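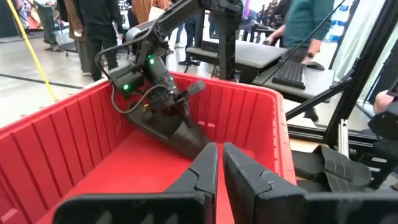
Photo: Plosulel / wrist camera

Search articles, topics, authors
4 min read
5 shares

Counting episodes is a poor way to measure a demonstration set, and the field should stop doing it in headlines. A figure such as 300 demonstrations says how often an operator pressed record. It leaves out how many distinct states the policy will have to recognise, and that quantity decides whether the thing generalizes.

Consider footwear out of a tote, the task Plosulel chose for its bimanual set. A slide sandal looks like an undemanding object. It is also black, the grippers are black, and a matched pair differs mainly by mirror image. A wrist camera looking past its own fingers gets very little contrast to work with. The labour in such a set lies in the starting arrangements: toe up, toe down, strap folded under, one sole lying across another. An operator left alone will settle on a favourite approach within an hour and repeat it until the session ends.
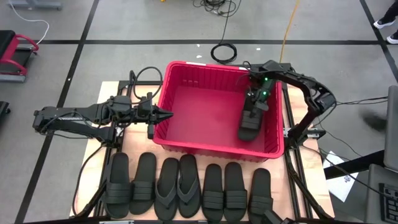 Varberg replied to an earlier draft that arrangement is cheap to vary afterwards in simulation, and that operator hours should go to clean, consistent trajectories. Consistency does lower training loss. My objection is that soft straps and flexible soles are the part simulators handle worst, so the variation being deferred is the variation least likely to be recovered.

A second omission is failure. Most protocols discard any episode with a dropped object or a second attempt at a grasp. The Bergmann protocol keeps them, tagged, provided the operator recovers without outside help. I think this is correct. A policy trained only on first-time grasps has no data for the moment after a miss, and it will spend a good share of its working life in that moment – particularly near a tote wall, where finger clearance is small.

Background deserves the same treatment. People walking past, cables on the floor and changing daylight are routinely screened off as noise. If the arms are to work in a populated room, the recordings should be made in one. 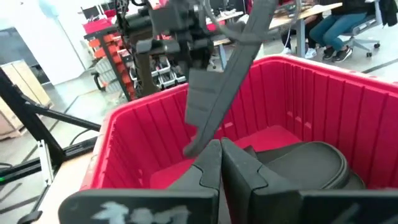 What a release should report

Iltemard's October release notes come closest to a usable format. I would ask for 4 entries: object instances, starting arrangements per instance, the proportion of episodes containing a recovery, and the number of operators. The last is often missing. Where 3 operators share the work, their habits can be separated in analysis; with one, habit and task are the same signal.

None of this needs new hardware. It needs a written arrangement schedule before the first episode, and a reviewer prepared to reject the tenth near-duplicate – even a tidy one.

2 comments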